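Inicio | Visitas | Laboratorios | Agenda | Contacto

Categoría: Robótica y automatización / Jornadas

Jornada de puertas abiertas en Wirnlow: manipulación con dos brazos

La visita al centro de Wirnlow se hizo un miércoles, en grupos de 12 personas. El recorrido empieza en la sala de cálculo y termina en el taller mecánico. La parte que interesaba a este boletín, la de manipulación bimanual, ocupa la segunda parada.

El equipo trabaja con un entorno simulado, Jastilance, donde se prepara cada tarea antes de pasarla al banco real. La demostración consistió en ejecutar en simulación una tarea de mesa con objetos de cocina. Según la ficha repartida en la entrada, la biblioteca contiene 1.136 episodios y 111 objetos modelados.
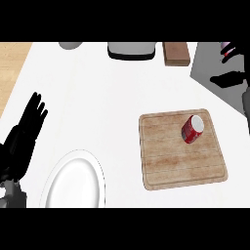

La posición de los objetos se sortea al inicio de cada episodio, dentro de unos márgenes fijados por el operador. Los cilindros tumbados son el caso menos cómodo: un contacto descentrado los hace rodar y hay que replanificar la aproximación. Para las piezas planas, como los platos, se usa un agarre por el borde que todavía está en ajuste.

El controlador, Ulik, reparte el trabajo entre los dos brazos según la distancia al objeto y el riesgo de colisión. Se mostraron 5 ejecuciones seguidas, con el registro de fuerzas en una pantalla aparte. Preguntamos por la fricción y respondieron que se asigna por material, con valores de tabla.

El banco físico, en la nave Bondarchuk, se vio desde detrás de la mampara y parado por mantenimiento. La próxima jornada está prevista para septiembre, con inscripción previa.

Última actualización: septiembre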